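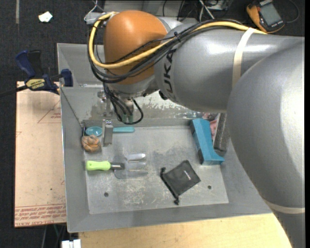 Flekico Boards > Home Network > Slow transfers to NAS

lindska_user
14 May 2021
Replaced the switch in the hall closet with a Voltemeo 8-port. Copies to the NAS now stop at 11 MB/s. The old switch managed far more on the same cables. NAS firmware is build 1538. Any ideas?

mossgate
11 MB/s is a 100 Mbit link. One pair is bad or not seated. Check the port light, then swap the patch cord.

tr_halden
Could be jumbo frames. Set MTU to 1500 on both ends and test again.

mossgate
An MTU mismatch gives stalls and timeouts. It does not give a flat 11.

tr_halden
I had a Polat router that did exactly this in December. MTU fixed it.

mossgate
Did you reseat the cable while you were in there?

tr_halden
Probably. Still worth two minutes.

lindska_user
MTU was already 1500. Port 2 shows amber, the others green. Moved the NAS to port 5, still amber. New patch cord, green, and copies run at more than 100 MB/s.

mossgate
Old cord has a broken conductor. Cut the ends off so it doesn't go back in the drawer.

kelp19
Or recrimp it. It's usually the plug.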